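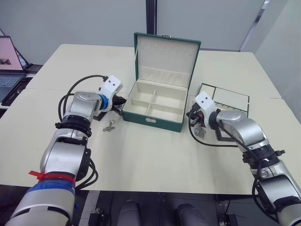

Progress report to the Kurek Fund
Keepsake Boxes, Drorkmont
July 7, 2021

We're halfway through the grant and I have so much to tell you! The short version: the boxes are here, people love them, and the sorting afternoons fill up as soon as we post them.

You'll remember that the original plan was to hand out plain storage tins to residents moving into the smaller apartments at Dilla House. After talking with the first families we switched to proper jewelry boxes, the kind with a lined tray and a row of slots in the lid for rings and earrings. It cost us some time in the spring (the first supplier ran out and we had to start over with Clultitz), but I would make the same choice again. People sit down with a nice box and they want to fill it.

Spending. Of the 3000 dollars set aside for boxes and cleaning supplies, 227 is left, and that will go on polishing cloths and small zip bags for the fall. Room costs are being covered by Dilla House, so that line hasn't been touched.

Sessions. We have held 15 so far. Each one starts with tipping everything out on the table, and then comes the untangling, which takes far longer than I ever guessed when I wrote the application. Chains are the worst! We now do them first, while everyone is fresh, and lay them down one at a time before anything goes in a compartment. Rings and earrings go up in the lid, brooches and watches in the tray. Pieces with a broken catch get bagged with a paper label and wait for the repair day.

One thing I'd like to change. Four compartments are plenty for most people, but anybody with a lot of long necklaces ends up with a knot again by the next visit. I'd like to try a few boxes with hooks, and I've asked Clultitz for a price.

Still to do: the repair day (October, room booked), a large-print sheet on cleaning silver at home, and return visits to the first four households. I'll send the receipts separately.

Svyatoslav Kravets
Project lead, Keepsake Boxes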